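Hovum Service Desk
Ticket 1000-116
Product: Cirel two-arm bench unit, kitchen task package
Site: Lockwood test kitchen
Priority: Normal
Status: Open, pending software update

Issue reported
The customer states that the unit opens the microwave and then stops before the dish is loaded. The task times out after 80 seconds and the unit returns to its rest position. The customer requests confirmation of whether the kitchen package is ready for unattended use.

Initial review
Logs were received from the site in July. The door step completed in every logged run. The fault is confined to the step that follows, in which the left arm is required to pass the open door and reach the turntable. The planner treats the door as a fixed obstacle but stores its angle only once, at the moment of release. Any later movement of the door is not taken into account, and the planner then rejects the path as unsafe.

Action taken
1. Arm calibration repeated. No change.
2. Gripper force checked against the Sadivov service sheet. Within limits.
3. Door angle entered by hand before the loading step. Loading completed in 19 consecutive runs.
4. Manual entry removed. Fault returned on the first run.

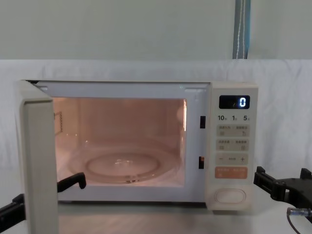
Can the unit be left to heat a meal without a person present?
At this time the package is approved for supervised use only. Opening the door, placing a dish and pressing a start button are supported as separate steps, and an operator must confirm each one before the next begins. Removing a hot dish is not supported.

Customer response
The customer accepts the finding and asks whether a different microwave would avoid the fault. The site has a drawer-type model in storage.

Support response
A drawer-type model has not been tested with this package and cannot be recommended. The customer is advised to keep the present microwave in its taught position on the table and to enter the door angle by hand at the start of each session. If the oven is moved, the taught positions must be recorded again before the arms are enabled.

Engineering note
A change that reads the door angle continuously has been assigned to the Cirel motion group. Wiping the turntable and closing the door after unloading have been raised as separate requests and will not be tracked under this ticket.

Next step
Customer to supply logs from the next supervised session. Ticket to remain open until the update is installed at Lockwood and the loading step has been repeated without manual entry.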